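When a Robot Won't Let Go

You may have heard that robots never get tired and never make mistakes. The first part might be true. The second part isn't.

What went wrong?

A workshop called Plomley was testing a gripper, a kind of robot hand with two fingers. Its job was to pick up soft things and drop them in a box. It did this 166 times. On 6 of those tries, the fingers closed and stayed closed, even after the computer told them to open.

The makers, Kelemen, said the gripper was "safe for everyone." Was it? A pinched sock doesn't mind. A pinched finger does!

Why did it happen?

The computer sent the word "open" and then believed the job was done. It never checked. Plomley thinks a thread got caught in a joint, but they haven't proved it, so we should call that a guess.

What does the job look like?

Soft things are harder than they seem. A knitted scrunchie can squash, stretch or snag, and a gripper has to squeeze it just enough. The two dark blue pads are the parts that do the touching.
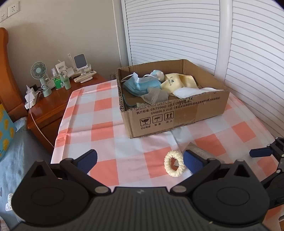
How do you stay safe?

Keep your fingers, hair and sleeves away from any gripper. If it gets stuck, don't pull. Call a grown-up, who should switch off the power first.

Kelemen says a new version is coming in November. We'd like to see the test results before we believe it's fixed.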